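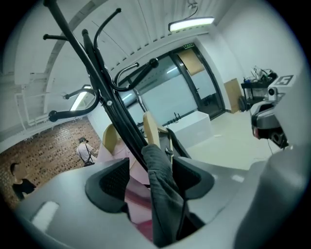
Staff questions on the garment handling project, Tlapale finishing room. Last updated June 6, 2022.

### What work is being automated?

Moving garments on hangers between a rack and the finishing line. The first stage covers jackets and light tops only. Pressing, mending, stain checks and final inspection stay as they are.

### Is there a robot on the floor now?

No. The arms are due after the recording stage. At present, people do the handling using a pair of hand-held grippers, and the recordings are used to train the control software. The software comes from Stultance. Barno remains the employer of everyone in the finishing room, including anyone who records.

### What does a recording session involve?

The operator holds one gripper in each hand and works at a coat rack. A session consists of 54 short takes. In each take the operator carries out one task from the task sheet, such as moving a garment from one hook to another or steadying a hanger while the cloth is straightened.

Work at your normal pace. Slow, careful takes train a slow, careful robot, and the line can't use one. If you drop a garment, pick it up with the grippers and carry on. Dropped garments are kept in the set. 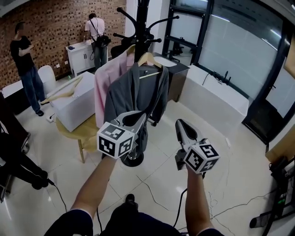 ### Can I do the takes sitting down?

Yes, for any task where you can reach the rack without leaning. Carrying tasks are done standing. Tell the session lead which you prefer before the first take – the settings are saved per operator.

### How long can I be asked to record?

40 minutes at a time, followed by a break of at least the same length on other duties. The grippers are heavier than they look after half an hour. Wrist or shoulder pain is reported in the usual way, on the injury form, and ends the session.

### Is recording compulsory?

No. Hưng Diệp keeps the sign-up sheet. Time spent recording is paid at your normal rate plus the training allowance.

### Do the cameras record me?

The cameras on the grippers have a very wide view and will pick up people standing nearby. Faces are blurred before the files leave the site. The recordings are not used to measure your speed, and supervisors do not have access to them. If you need to pass through while a session is running, you may do so.

### Will jobs be cut?

No positions in the finishing room will be removed during the trial, which runs for six months from the date the arms are switched on. After that, the staffing plan goes through the normal consultation process. We can't give a commitment beyond that point, and managers have been asked not to give one informally.
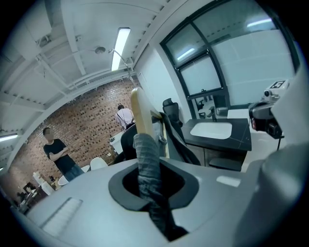

### What will change in my role?

Hanging staff will spend less time lifting and more time checking. Two new duties are planned:

- **Line minder** – clears jams, restarts the arm, logs faults.
- **Exception handler** – takes any item the arm rejects, including straps, belts and anything with loose ties.

Both are open to current staff first. Training is given on shift by Preltetti, the contractor installing the arms.

### What happens to items the arm can't handle?

They go to a person. The starting list of excluded items has 529 product codes and will be reviewed each month.

### Who looks after the grippers?

The session lead. Operators check the finger pads before starting and report any tears. Do not open the housing or move the marker cubes. If a cube is knocked, stop and say so – the takes after that point have to be thrown out.

### Who do I ask?

Hòa Văn for pay, rosters and consent forms. Hưng Diệp for anything about sessions or equipment. Written questions can go in the tray outside the roster office, and replies are added to this page.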